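Film slip (robotic grasping)

Film slip is a grasping fault in which a parallel gripper closes on the packaging of a soft item but fails to hold the contents. The outer film moves between the fingers while the load stays where it was, or shifts after the lift has begun. The fault is mostly reported in grocery packing, where bags, pouches and rigid cartons are handled in one run with the same fingers.

Background

The term came into use with the Plosteo packing trials, in which two-armed stations moved mixed groceries from a table into an open basket. The controller, supplied by Claltel, treated a grasp as good once the fingers stopped closing and the motor current passed a set limit. Cans and boxes met this test reliably. So did a fold of empty plastic, and the controller could not tell the two apart.

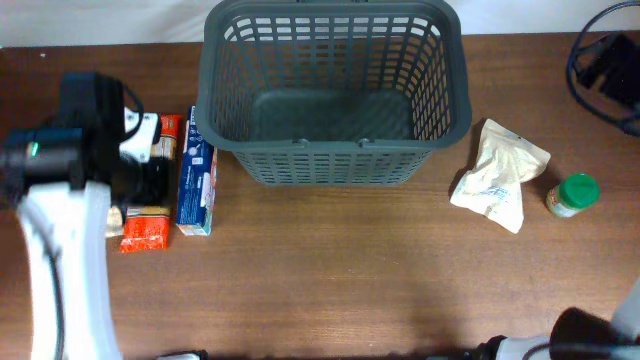

Munshi disputed the name, arguing in a written comment on the trial report that the film often did not slip at all: the fingers held it firmly and the contents moved inside. On that view the fault belongs with load shift, and rougher finger pads would do nothing to cure it. Later reports keep the older name but record the two forms separately.

Mechanism

Loose film gathers into creases as the fingers approach. If they meet at a crease, several layers are pressed together and the current rises early. The width reading is then well below that of the packed item, but the original software did not compare the two. Glare from shiny film adds a second source of error, as bright patches leave gaps in the depth data and the grasp point may be set too low or too far to one side.

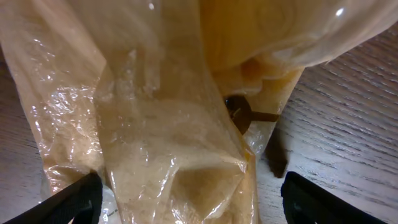 Effects and safety

The usual result is a missed pick. A dropped bag is more serious, as it may burst or knock over jars standing nearby. At two-armed stations a swinging bag can also catch a cable loop, and a stop on one arm does not always halt the other. The Bustard controller links both arms to a single stop circuit for this reason.

Detection and prevention

The revised Plosteo procedure lifts each item 40 mm and holds it for 2 seconds before any sideways travel. Finger width and wrist load are read during the hold. If either is outside the range stored for that item, the arm lowers the item and opens. 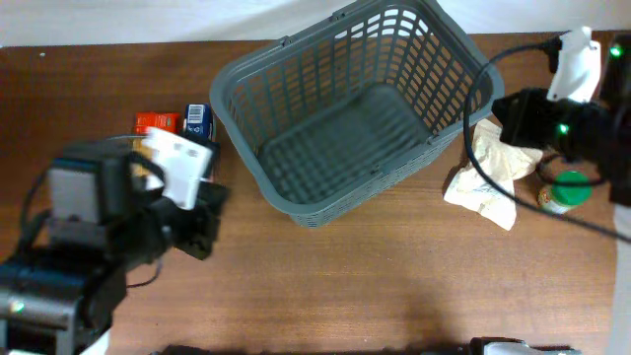
Rigid cartons pass through the same check, although their width readings vary little and the hold could be shortened. Finger pads are inspected every 2000 cycles and the width sensor is zeroed every 100.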